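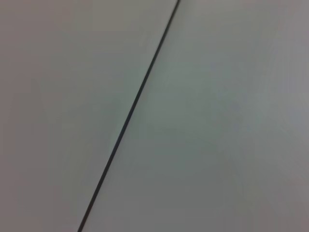
Lertchai Suksawat commented that the exposure settings should go in the question itself, so they are included now.

Wrist camera pose drifts along a panel seam, visual odometry reports no motion

I am running the Pleto tracking node on the wrist camera of a small arm. The tool follows the joint between two flat gray panels at constant height. Joint encoders say the wrist travels the full pass. The visual estimate stays near zero along the seam and is fine across it. The tracker wants at least 8 features per image and finds four on a good pass, all of them on the seam line. Exposure is fixed at 1,000 microseconds, auto gain off, auto white balance on. Lowering the corner threshold gives me 3,635 detections, nearly all rejected at the matching stage. Is this calibration or the tracker?

Asked 31/10/2023

Answer 1 (accepted)

Neither. This is the aperture problem. A straight edge with no texture on either side constrains motion perpendicular to the edge and says nothing about motion parallel to it. The corners you gain with a lower threshold are sensor noise, so they do not repeat between images and the matcher is right to drop them.

Do the following:

1. Put the threshold back where it was.
2. Fit a single line to the seam and publish two values, lateral offset and angle.
3. Take travel along the seam from forward kinematics.
4. In the filter, set the covariance of the visual measurement very high in the seam direction. Rotate it with the fitted angle — if you leave it in camera axes it will be wrong whenever the seam is diagonal in the image.

Check the eigenvalues of the structure tensor before each update. If the small one is close to zero, use line mode. Lock white balance too, as gray surfaces tend to wander under auto.

Answer 2

had the same thing with Govel, switched to a different detector and it went away. try that

Comment on Answer 2: Which detector, and did the surface have any texture? A different corner detector has the same missing direction on a plain panel.

Answer 3

If you are allowed to touch the workpiece, stick a printed marker at each end of the seam and reset the pose there. It does not fix the middle of the pass but it bounds the error. Step 4 above is still needed. The Biltance filter package takes a full 6x6 covariance, older versions read only the diagonal, so check yours before rotating anything.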